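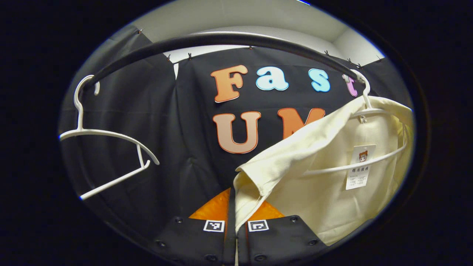 Fotis Pappas

Friday, June 8, 2018

Wirkodley has stopped its garment-handling trials after a gripper failed to release a shirt collar and pulled the clothing rod out of its bracket. No person was hurt.

The fault happened on run 474 of a planned 600. According to the company, the jaws received the command to open but stayed closed for 15 seconds, while the tool continued to move down. The operator then pressed the emergency stop.

The gripper is made by Stastus. Its engineers have found a worn spring in the left jaw and a second problem, more serious in their opinion — the control software did not check whether the jaws were open before it allowed the next movement. The same software was updated in December.

Work with shirts and hangers will remain stopped until a new version is tested. Clandard, which uses 213 grippers of the same type in its warehouses, said it is inspecting all of them and has lowered their speed in the meantime.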